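Kitchen Table Set: Questions We Keep Getting

Recording help and answers for people on the Koditz arm sessions. Updated when somebody asks something new.
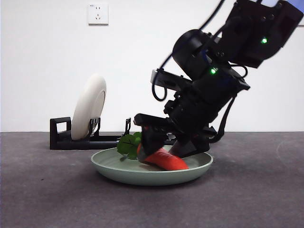
The basics

What are we collecting?
Short recordings of the arm doing kitchen jobs. Carrot onto plate, carrot off plate, plate into rack, plate out of rack. Each one is an episode. Camera video plus joint positions plus the gripper opening, all on one clock. The model learns from those.

How many so far?
1365 kept episodes in the Wustdale set. The dropped ones are stored too, seperate folder, don't train on them.

How long is an episode?
20 seconds max. Recorder stops itself. If you're still fumbling at the end, mark it bad and go again.

Who drives the arm?
You do, by hand, with the leader arm. No scripts. We tried scripted picks in June and every one looked the same, and the policy fell apart once the carrot was turned sideways.

Do I need experience?
No. Do 13 practice runs first, recorder off. Most people stop jerking the wrist somewhere in there.

Setting up

What goes on the table?
Whatever the task card says and that's it. Green plate, carrot, rack, white plate for the basic card. No mugs, no phones. Your coffee goes on the shelf behind you.

Where does the green plate go?
Card gives you a zone, not a spot. Anywhere in the zone. Please move it between episodes, even a little. Same for the carrot, turn it, flip it, leaves left, leaves right. If it's in the same place all morning we've got one example copied over and over.

Can I move the rack?
Not on the carrot cards. Yes on the plate cards.

Can I move the camera?
No. Bumped it? Stop, tell Conceição Seixas, she has the calibration board. Anything recorded after a bump and before the recalibration gets flagged.

Which lights on the arm mean go?
Green on the modules. Any other color, don't start, power cycle once. Still wrong, write it in the log and use the other bench.

Driving

Where do I grab the carrot?
On the body. Not the leaves, they bend and the gripper reports closed on nothing much. Fingers on either side, come down steady, close, wait a beat, lift.

Gripper keeps hitting the plate rim.
Come in steeper. The raised rim catches the low parts of the gripper if you slide in from the side. A light touch is ok, keep the episode. If the plate shifts more than a finger's width, mark it "contact".

I dropped it. Delete?
NO. Pick it up again if there's time and mark "recovered". Those are some of the most useful ones we have, a policy that has only seen clean grabs has no idea what to do after a miss. Out of time, mark "fail" and save.

How fast should I go?
Normal. Slower than your own hand would, faster than you think when you're nervous. Long pauses are the worst thing, the model picks up the pausing and just sits there over the plate.

Video looks blurry when the arm moves.
Fine. Some motion blur is expected. Smeary the whole way through, even when the arm is still, is a focus problem, report it.

Can two people share a session?
Yes, 2 per bench. One drives, one resets the table and types the labels. Swap whenever. Put the driver's initials in, not both.

Labels and upload

What do I type in the instruction box?
What the arm is doing, like you'd say it to a person. "pick up the carrot from the green plate". Different wording is good. Don't paste the same line every time. All lower case please, the importer is picky.

What if I labelled it wrong?
Fix it in Fludus before the nightly sync, after that it's locked and you have to email.

When does the sync run?
Every night except Tuesday, that's backup night. Tuesday's episodes go up with the next one.

Fludus says "length mismatch".
Video and joint log don't line up. Usually the recorder was started before the camera was ready. Can't be repaired, discard it. Getting it on every episode, restart the recorder, not the arm.

Who checks these?
Bautista bench team goes through them, first pass on thumbnails, second pass full video. If yours get bounced you'll see the reason next to teh episode number.

Other

Why a carrot?
Long, a bit slippery, and one end isn't like the other. Angle matters. A ball was too easy.

Will there be more objects?
Yes. Cards for cups and a sponge are drafted. Not before the carrot set is balanced, we're short on leaves-right.

Can I use the data for my own project?
Ask first. Usually yes. Same address as for locked labels.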